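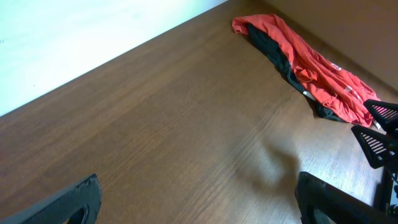
Horácio Loureiro says he used to lose a good part of every morning hunting for the shirt he wanted, and that a bare wooden top in the corner of his bedroom fixed it. He wrote that to us in April, and it's pretty much why we're putting out this news!

I'm very happy to share that Zititbridge, our little home-sorting shop in Donville, is opening sign-ups for Clear Top, a five-week folding and tidying course (evenings, 7 p.m., bring your own laundry). We ran a first round last winter with 157 people, and I read every single feedback card, some of them twice.

The idea is simple. You pick one flat surface at home and keep it for clothes only. Whatever comes off the chair, the floor or the bed lands there first, like the red and black piece on the wood up top, wrinkles and all. Then you shake it out, fold it or hang it, and the surface goes back to being bare. I do mine while the coffee is brewing – my husband does his at midnight, and we've stopped arguing about it.

There's room for 200 people this time. We also put together a booklet called Vevora with 363 folding notes in it (yes, I got carried away with the sleeves), and it comes with your place at no extra charge. Hoodies and slippery sports tops get their own chapter after a lot of begging.

Classes meet upstairs at the Sampaio building, and the side door is the one that's open in the evening. To sign up, stop by the shop counter or call us any time before noon. Reporters are welcome to sit in on the first class, and we'll find you something to fold.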